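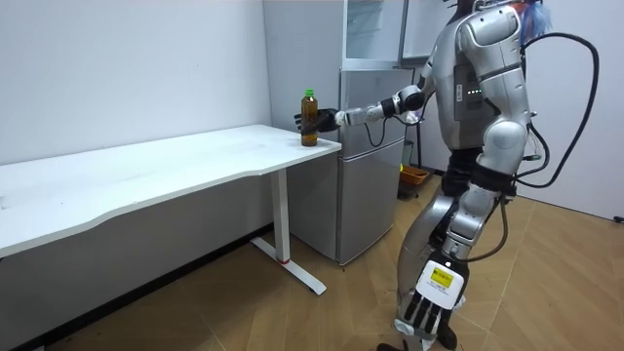
Figure 4. Bottle at the corner of the desk closest to the refrigerator.

Section 6. Placing and Starting the Refrigerator

6.1 Before You Begin

This section applies to all furnished workrooms managed by Hostell. It covers the placing, first start and routine care of the Fumora refrigerator supplied to the room. Tenants who bring their own refrigerator must first obtain written approval from the facilities office (contact: Austra Krūmiņa).

Two people are needed to move the refrigerator. Keep it upright at all times. If it has been laid on its side during delivery, let it stand upright overnight before it is connected.

6.2 Placing the Refrigerator

1. Choose a level spot away from direct sunlight and radiators.
2. Leave a gap of 9 cm between the back of the refrigerator and the wall.
3. Leave a gap of 6 cm on each side, including the side that faces a desk or cabinet.
4. Open the door fully and confirm that it does not touch any furniture. If it does, move the furniture, not the door stop.
5. Turn the front feet by hand until the refrigerator no longer rocks.

Note: The door may be rehung to open from the other side. This work is carried out by the facilities office on request and should not be attempted by tenants.

6.3 First Start

1. Remove all tape and packing from the inside, including the strip under the lower drawer.
2. Wipe the inside with a soft cloth and lukewarm water. Dry it fully.
3. Plug the refrigerator directly into a wall outlet.
4. Set the dial to the middle position and close the door.
5. Wait four hours before loading food or drinks.

A low hum and an occasional click are normal during this time.

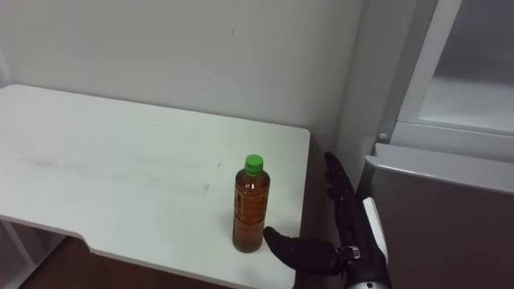

CAUTION: Do not use an extension cord or a power strip. The wall circuit in each workroom is also used by the kettle and the space heater where these are supplied, and the three should not be run together. If the breaker trips, unplug the kettle and heater, reset the breaker once, and report the matter. Do not reset it a second time.

6.4 Loading

1. Place drinks in the door rack with the caps closed tightly.
2. Place open food in covered containers on the middle shelf.
3. Keep raw meat and fish in the lower drawer – these items may not be stored in rooms shared by more than one tenant.
4. Mark each item with a name and the month in which it was opened.

Items without a name are removed at the end of each month. In September all refrigerators are emptied for the yearly inspection, and tenants are asked to take their belongings home beforehand.

6.5 Using Nearby Surfaces

Clear a surface close to the refrigerator before unloading the shelves. Wipe up any water left by cold containers as soon as the work is finished.

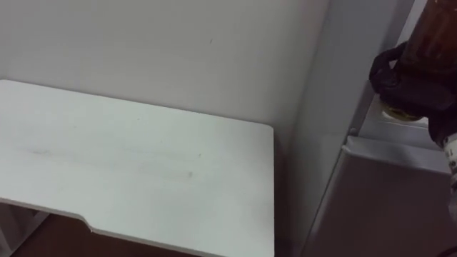
Figure 5. White tabletop with rounded corners and a shallow notch in the front edge.

Use a damp cloth with a little dish soap on tabletops. Scouring powder and steel wool are not permitted on any furniture in the room.

6.6 Defrosting

Defrost the refrigerator when the ice on the rear wall reaches the thickness of a pencil.

1. Turn the dial to 0 and unplug the refrigerator.
2. Empty the shelves and lay a dry towel along the bottom.
3. Leave the door open until the ice has melted. Do not use a knife, a hair dryer or hot water.
4. Empty the drip tray and put it back with the lip facing forward.
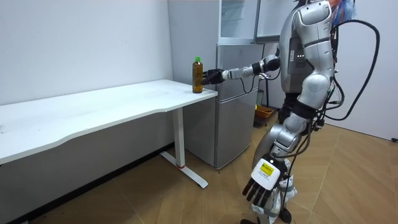 When the inside is dry, repeat the first start procedure from step 3. Food that has been out for more than two hours should be thrown away.

6.7 Faults and Service

Report a refrigerator that does not cool, leaks onto the floor or gives off an unusual smell. Call extension 1110 between 8 a.m. and 4 p.m. and state the room number and the serial number printed inside the door. Outside these hours, unplug the refrigerator and leave a message for Povilas Bite at extension 31.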